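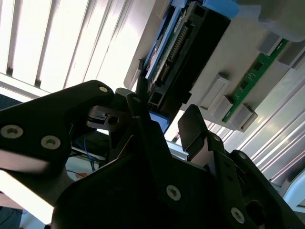 Computer guts! Gray sheet metal and that long black connector with all its little slots.

I have been looking forward to writing this one up, because old computer cases are my favorite thing in the world to mess with and I finally gave a drive swap a proper afternoon. My current obsession is a Brololetti tower I picked up for 225 dollars, which I know sounds like a lot for something most people would haul to the recycler, but oh my goodness, the way these older machines are put together!

Start with the drive carriers. If you've only ever fought with those tiny screws that roll under the desk and vanish forever, a carrier feels like a luxury. The drive lives in its own little sled, and the sled goes in and out of the machine as one piece. I love them so much that I bought 23 spares from a surplus place called Reditz (they were cheap, and I have a shelf for them, so hush).

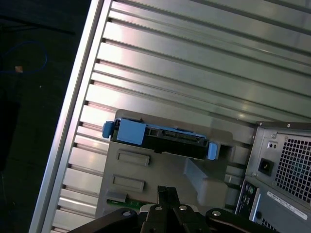

The color is half the fun for me. Bright blue on the parts you're meant to touch, gray and black on pretty much everything else, so even if you've never opened a computer in your life you have a fair idea where your fingers go. I wish my dishwasher worked like that! I've had newer cases where I poked at every corner for ten minutes before finding the release.

My other big crush is ribbed aluminum. I could look at those long silver ridges all day, and they catch the light like crazy when you have a lamp on them. They also collect dust like crazy. A soft paintbrush, the inch-wide kind for window trim, gets down into the grooves better than any cloth I've tried. Brush along the ribs and go slow.

A few more things I do every time I work on drives:

Power off, unplug, and wait a bit before touching anything inside.

Label the drive before it leaves the machine. Mine just get a number and the month on masking tape.

Keep a hand under the carrier as it comes free, and don't tug on it by a cable.

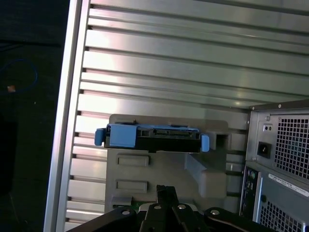 What's going on the drives

Photos, mostly. I have 687 scanned slides from the Whitelaw house and I want them in two places before I do anything else with them. The first 300 are already copied over and the rest can run overnight. I'm sorting them with Nunance, a little program that lets you drag everything into piles, and I'm having way too much fun with it.
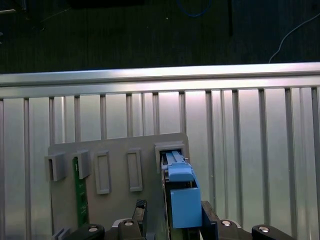

Gray plastic, silver ribs and a spot of blue at the right end of the row.

Next up is cable tidying, and I've already got a bag of fabric ties ready to go. If you have a favorite way to keep the skinny ones from tangling, please leave it in the comments!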